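Zurthorpe's barn cats are getting a heated shed, and I have opinions

So the Zurthorpe town board voted in June to let the Bunting Animal Shelter put up a shed for working cats behind the old feed store, and I've been getting messages about it ever since (mostly nice ones, thanks!). I went to the meeting, I stayed for the whole thing, and I figured I'd write down what was decided before the rumors get any further along.

The short version: Bunting takes in cats that will never be happy on somebody's couch. They're healthy, they're fixed, they've had their shots, and they want nothing to do with you. Up to now those cats sat in cages at the shelter until a farm turned up to take them, and last year the wait averaged 96 days. If you've ever seen a half-wild tom pace a cage for a week, you know that's a long time.

The new shed will hold 21 cats. It gets a fenced run, shelves up high, and a heated floor along one wall, which is being put in at cost by Fleretti, the flooring place out on the county road. Farms and warehouses can come by, meet the cats from a polite distance, and sign up to take them in pairs. The adoption fee stays at zero, but you do have to keep the new cats shut in for 4 weeks so they learn where home is. People skip that part and then wonder where their cats went.
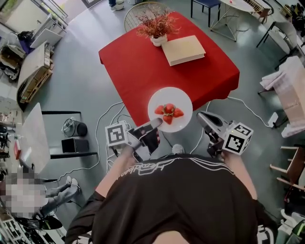

The money side got the most talk at the meeting, and fair enough. The board is letting Bunting use the lot for free, and the shelter is paying for everything else out of donations and the summer supper. I love the supper, for the record. I'd drive to it for dessert alone, and a white plate with four strawberries on it against a bright red tablecloth will put me in a giving mood faster than any pledge card. Tickets are on sale at the shelter desk and at the feed store, and kids eat free with a grown-up.

A few neighbors spoke against the shed. One was worried about smell and another about birds, and I think the bird question deserved more time than it got. The run is fully fenced and roofed, so nothing in there is going to be hunting anybody's wrens, but once the cats go out to farms that's a different story. Bunting says it won't place cats next to the Cetberg marsh, where the ground nesters are, and will keep a 400-yard line around it. I asked if that line could be wider. They said they'd look at it, and I plan to keep asking!

I also wish somebody had brought up winter. A heated floor is great in the shed, but the barns these cats end up in aren't heated, and a straw-filled box costs next to nothing to build. The shelter already has plans for one printed up at the front desk, so if you're thinking of taking a pair, grab a copy while you're there.

Work on the lot starts as soon as the fence posts come in. Until then, the cats are still in the back room at the shelter, and the staff could use old towels and canned food, any flavor except the fish one (they won't touch it).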